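Zevura opens its robot driving rooms to the public

I finally got to try the thing everyone at my office keeps going on about! Zevura, the little company that teaches home robots by having people steer them, has opened its practice rooms to anyone with a browser and a spare evening. You sign up, wait for your slot, and then you're driving a robot through a simulated home, one chore at a time.

My first chore was simple on paper: get from one room into the next, past a door, without bumping anything. I had the keyboard controls (the handheld ones are on a waiting list) and I was terrible at it.
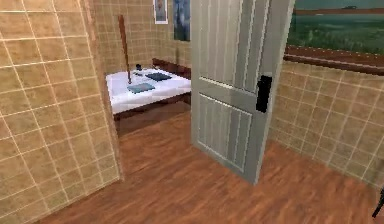

Every run you finish gets saved, wobbles and all, and goes into the pile the robot learns from. Kristine Soriano, who runs the program, told me they had 601 finished runs before opening up and now they're at 1,268. She's happy to have the clumsy ones too, as long as the driver recovers. "If you back up and try again, that's a lesson," she said. "If you quit halfway, we can't do much with it." I backed up and tried again a lot.

The software underneath is called Luvum, and it's pretty friendly. There's a slow mode, which I'd stay in for your whole first session, and a redo key that I wore out. Bedroom chores come after the door ones, and those were more my speed, mostly because there's room to turn. 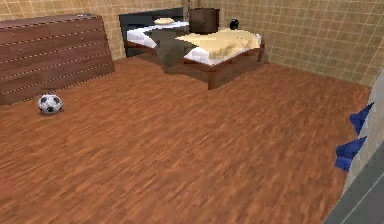
I did 43 minutes in all and got two runs accepted, which Soriano says is fine for a beginner (I choose to believe her). The next step is putting what the robot has learned onto a real machine at the Andham workshop, and she's hoping for a first try in December. It'll start with doors, same as I did.

Slots open at 6 p.m. and go fast, so log in early. I'm already signed up for another round, and this time I'm bringing a mouse!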